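Tea tasters wanted, Erkside
Prendergast Teas, evening tasting panel

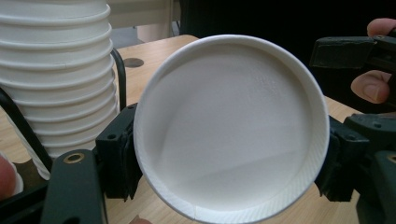

We are looking for people aged over 30 to taste black teas for our Vemell range. Sessions start at 7 in the evening and last 2 hours. Everything is served in plain white paper cups with a rolled rim, so you will not know which blend you have. You score each tea for strength, smell and aftertaste.

You must drink tea daily and not smoke. No experience needed. Travel within Erkside is paid.

To apply, write to Prendergast Teas, Unit 403, Oltano Park, Erkside, by the end of November.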